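The hand that shows

January 10, 2024

For most of last winter I was sitting in a small room at Umura and moving a robot arm with a controller in my right hand. My job was to show it how to take small coloured pegs from a tray, again and again, so that a program could later learn from what I did. I am writing this because I read many articles about such programs, and the person who makes the demonstrations is almost never in them. I think this is a mistake, and it is a mistake which costs money.

Let me begin with the way it is usually arranged. A company decides that it needs demonstrations. It counts how many, and it pays for the count. At Umura the order was for 3,009 demonstrations before the end of February, and every operator had a number to reach in each shift. When I reached my number I could go home. You can guess what I learned from this. I learned to be quick. I also learned which peg was easiest to reach, and I chose it first whenever the instruction left me free to choose.

A program which learns from me learns this also. It doesn't know that I was tired, or that I wanted to catch my bus. It sees only that the arm goes fast toward one place and slowly toward another, and it takes both as the correct way to behave. When our first trained model was tested, it had a strange habit of stopping over the tray for a moment before it closed the fingers. The engineers looked for an error in the software for four days. My colleague Meifang Bai looked at the test once and recognised herself. She always stops there, to check the depth, because on the flat screen it is hard to judge how high the fingers are.

I don't tell this story to make fun of the engineers. They were good at their work and they were kind to us. But they had never held the controller for more than a few minutes, and nobody had asked us to write down what was difficult.

There is also a question of teaching by hand and teaching from a distance. Before Umura I worked for a short time at Trisell, where we held the arm itself and pushed it through the movement. It is heavy work and your shoulder will complain, but you feel when a part touches another part. With remote control this feeling is gone. You have your eyes, and you have your memory of how such a thing should go. Many managers prefer the remote way, as one operator can stay at her desk and work with a real arm in the morning and a simulated one in the afternoon. I understand the reason. Still, I would ask every new operator to spend a week pushing an arm by hand before she is given a controller. After that week, I believe, her movements on the screen become more honest.

The simulated arm brings its own trouble. In simulation nothing is expensive, so people become careless. If I dropped a peg I pressed one key and began again, and the failed attempt was deleted. In this way we threw away the most useful thing we had. A person who teaches a child to tie a shoe will also show what to do when the lace slips. Our programs saw perfect attempts only, and the first time a peg slipped they had no idea what to do next.

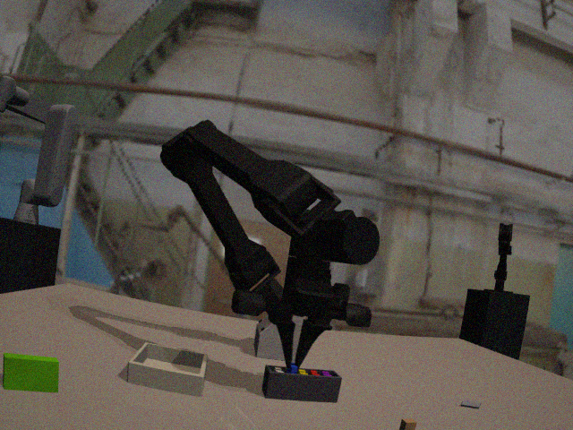
Five pegs in a short row look like a task for a kindergarten, and I admit that I thought so on my first day. Then try to bring two narrow fingers down onto the blue one when it has a white neighbour on one side and a yellow neighbour on the other. The approach must be nearly straight. I would rather have 30 such approaches made with attention, with the corrections left in, than 300 made by someone who is watching the clock.

Long disagrees with me on this point, and wrote to me after reading a draft that attention can't be measured and therefore can't be bought. With enough demonstrations, in Long's opinion, the bad habits of one operator are washed out by the different bad habits of the others, and a slow, careful team will simply finish too late.

It is a fair objection, and for a large project with many operators it may be right. At Umura we were four. We sat in the same room, we learned from the same person, and we had very similar bad habits. I don't think anything was washed out.

What I ask for isn't expensive. Pay operators by the hour. Keep the failed attempts and mark them as failed. Give us one place to write a note, even a single line, beside each recording. Skamport, where I am starting in February, has agreed to the first and the third of these, and we are still discussing the second.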